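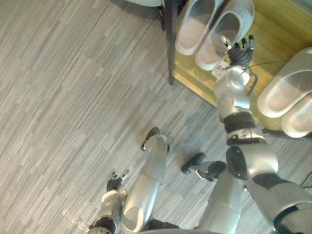 Home > Forums > Teaching by demonstration > Remote control

Filed under: Humanoids, Teleop, Household tasks

Slipper task — one hand or both?

fodlow_bench
We're recording the shoe shelf task by remote control. Right hand goes into the open heel and lifts, left hand stays clear. 284 demos so far and the trained policy still pushes the slipper along the shelf. Should I bring the left hand in?

tinribs
No. Two hands doubles what the operator can get wrong. Look at where your fingers go in. Pick one spot on the heel and stick to it.

Magalhães_lab
Disagree with tinribs. If every demo is identical it falls over when the slipper is turned a bit. We vary the start pose every 2 demos.

tinribs
Vary the slipper, fine. I meant the grasp.

plindmont77
Have you tried guiding the arm by hand? You feel the contact, which you don't through a headset.

fodlow_bench
Tried it in April. My own arms kept blocking the head camera — had to bin the lot.

plindmont77
Fair enough. Slow down before contact then.

fodlow_bench
Will do another batch, same grasp, slippers moved between runs.

377 replies to this user's threads | 3,458 views | Share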